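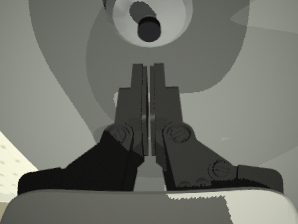 Simulated pick task, gripper view: a two-fingered gripper and a round, bowl-like object with a small black cylinder inside.

About Wirkorano

Wirkorano writes and maintains working rules for robot gripping tests. We started as a two-room office above a machine shop in Stakero and now have 23 people, most of them test engineers. Our members are small manufacturers, equipment dealers and technical schools.

What we do

We publish the Findesier Rules, a set of 59 plain-language rules for setting up, running and reporting a gripping test. They cover tests in simulation and tests on a real bench. A member can use them in full or pick the sections that apply.

Some of the rules our members ask about most:

Run every task in simulation before it goes to the bench. Keep both sets of results.
Write down the starting position of the gripper and of each object before the first run.
Do at least 40 runs per task. Report all of them, including the failed ones.
Record the lighting settings. Hard shadows can change what a vision system picks up, so a result from one setup should not be quoted for another.
Do not change finger pads, speed or grip force partway through a set.
On a real bench, one person holds the stop button and has no other job during the run.

How the rules are made

Anyone at a member company can propose a change. Our staff try it out in the Güler test room, which has four benches and a row of simulation computers. If the change holds up, it goes to members for written comment and then to a vote. The rules are reissued every October. Old versions stay on the site, and test reports should say which version was used.

Reviews

Members can send us a test report for review. We have reviewed 1,129 so far. We check the report against the rules and send back a list of gaps. We do not certify products, and a review should not be used as a safety approval.

Visiting

The Güler test room is open to members by appointment. Closed shoes are required, and safety glasses are at the door.

Page last updated Mon 13 July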